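Notes for anyone setting up a desk that a robot has to learn from, and for anyone who just wants a tidier one. The two turn out to want the same things, which I find slightly insulting.

I've spent most of a year recording people putting pens in cups. The idea is simple enough to say at a party. A person wears a small camera at head height, does a chore, and we use the recording to train an arm to do the same chore. The people who hear this at parties ask when it will do their dishes. I tell them August.

What follows is what worked on our desks, with the bits of the study that back it up. Georges Awwad did the numbers and should get the credit for any that are right.

## Clear the middle, crowd the back

Push everything you aren't using against the back edge and leave the front bare. We started with "natural" desks, meaning Otis's desk, and the model spent its time admiring his mail. After we moved the holders and cups to the back and left the working area open, the arm stopped reaching for envelopes.

For human use: same rule. If your elbows touch anything, it's in the wrong place.

## Use a plain, dull surface

Glossy tops throw reflections and the model takes a reflection for an object. Otis Obi lost two days to a ceiling light that the system kept trying to pick up. If your desk is shiny, a sheet of matte shelf liner will do. Tape it on the underside so the corners don't curl.

## Put the caps somewhere before you start

Small loose parts cause most of the trouble. A pen cap goes under a palm and, as far as the camera is concerned, it has left the universe. Pick one spot for small parts and go back to it every time. A jar lid is fine. Your mouth is not, and I've watched the recordings, so I know who you are.

## One hand moves, one hand waits

This is the part I'd call a result. We recorded 2853 short takes of desk sorting, and Georges split them by what the off hand was doing. In 1466 of them it stayed mostly still, holding something or just parked over the desk. In the rest it fidgeted, swapped items, or scratched somebody's nose.

An arm trained on the quiet-hand takes finished the sorting test more often than one trained on the fidgety ones, and it did so even after Georges trimmed both piles to the same size. We had expected the messy takes to teach it more, on the theory that life is messy. The arm had no interest in our theory.

Danai Galanis tried the same thing at home with her kitchen drawers, no robot involved, and reports that she drops fewer spoons. I pass this along without a control group.

## Do the clear stuff slowly

Clear plastic is the worst material in the office. Rulers, pen barrels, tape dispensers, those little tubes that leads come in. Depth sensors see through them and cameras see whatever is behind them. Some things that helped:

- Hold it level and pause before you let go. A one-second stop is plenty.
- Put it into something dark. A black cup gives the edge a chance to show up.
- Keep your fingers at the end, so most of the length is visible.
- Skip the window seat. Direct sun turns a clear ruler into a white streak. 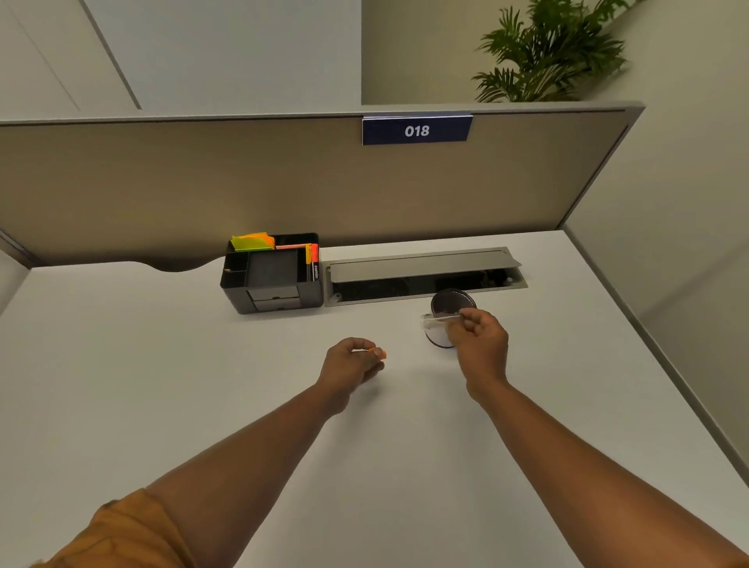 We threw out 683 takes in the first round, and clear items were to blame for more of those than I would like. Ivana Durán wanted to ban them. Facundo Urrutia pointed out that people own them, and that a robot which can only tidy opaque things would be a hard sell. They are still included. Ivana still brings it up.

## Long sleeves are fine

The early instructions said to roll them up. We dropped that after comparing, found no difference worth a paragraph, and are giving it one anyway. Dangly cuffs that sweep things off the desk are a separate problem, and one you'd have noticed.

## Stop after eight

Eight takes in a row, then get up. By the ninth, everyone starts performing. The movements get quick and showy, and we had one session in which a marker was placed in its slot with what I can only describe as a flourish. The arm learned the flourish. It took Facundo a week to get it out.

If you are sorting your own desk, eight minutes is also about where the good intentions end and the reading of old sticky notes begins.

## Things we haven't sorted out

Left-handers. We had two and they disagreed with each other.

Sticky notes. The arm can move a whole pad, but a single loose one clings to the gripper and rides around for the rest of the afternoon. Facundo has named it.

Cables. The advice is to shut them away under a lid if you have one and pretend. Nothing we trained can tell a cable from a shadow, and Ivana says the current version of Saavedra, our labeling tool, can't either.

Carrying over to other desks. All of the numbers above come from desks of the same type, so I wouldn't lean on them for a workbench. Otis is setting one up in the back with real screwdrivers, and has asked for a bigger jar lid.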